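Robot club, autumn term: putting the pens away

2018-11-01

The first half of term went on a task that takes a person three seconds. Two markers lie on a desk, a pen holder stands next to them, and both markers have to end up in the holder, caps upwards. We are doing it with two arms, and it is the club's entry for the Zallville meet in May.

The rules are short. The arms start open and clear of the objects. The markers may be placed anywhere within reach, at an angle chosen by the judge. Knocking over anything on the desk ends the run. A run counts only if the holder is still standing and both markers are inside it when the arms have gone back to their start positions.

What went wrong first

Our first attempts used one arm for everything. It picked up a marker by the middle, turned it upright and lowered it into the cup. The turning was fine. The lowering was not, as the marker often touched the rim and pushed the holder along the table. The holder is wire mesh and weighs very little. Once it had moved, the second marker was being delivered to a place where the holder used to be.

We tried gripping the marker nearer the cap, which gives more free length to aim with, and that made the swing worse. We tried going slower. A slow push still moves a light cup.

The fix was to use the other arm. The left gripper now comes in and steadies the holder at the rim, and the right one does the picking and lowering. The program is called Horkutthorpe, after a misheard place name, and the part that makes one arm wait for the other is now the longest section in it.

The desk

The meet uses a writing desk theme, so we practise on a calligraphy cloth with a brush rack standing at the back. The rack matters more than we expected. Its posts are tall, the brushes hang between them, and a forearm taking the short route to the holder passes close by. Our first planned path treated the rack as a flat rectangle on the table, which is how the club ended up with a rule that every object gets a height.

The printed grid on the cloth is useful. We set out the markers by grid square and write the square down before each run, so a bad start can be repeated exactly – with bare black table we had no way of doing that. The old ink marks on the cloth are less useful. The vision code took dark smudges for caps until we added a check on shape.

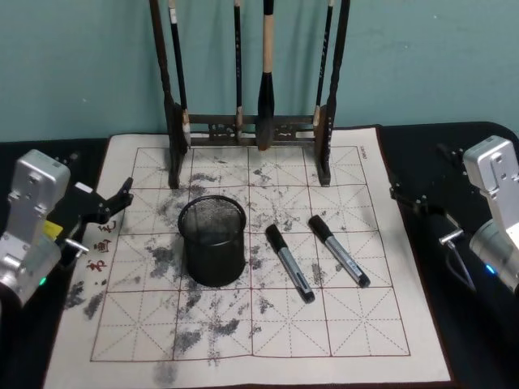 Where the numbers stand

We have logged 921 runs and mean to reach 1,000 before changing the grip pads. Most recent failures are of one kind: the second marker strikes the first, which is leaning across the mouth of the cup. Releasing the first one lower helps. There are 13 start layouts on the practice list, and the ones with the markers side by side and parallel remain the hardest, as the open fingers need room on both sides.

Clips are on the club's Wideo page, with the failed runs left in. Next session goes on the parallel layouts, then on the return path of the left arm, which still lets go of the rim too early.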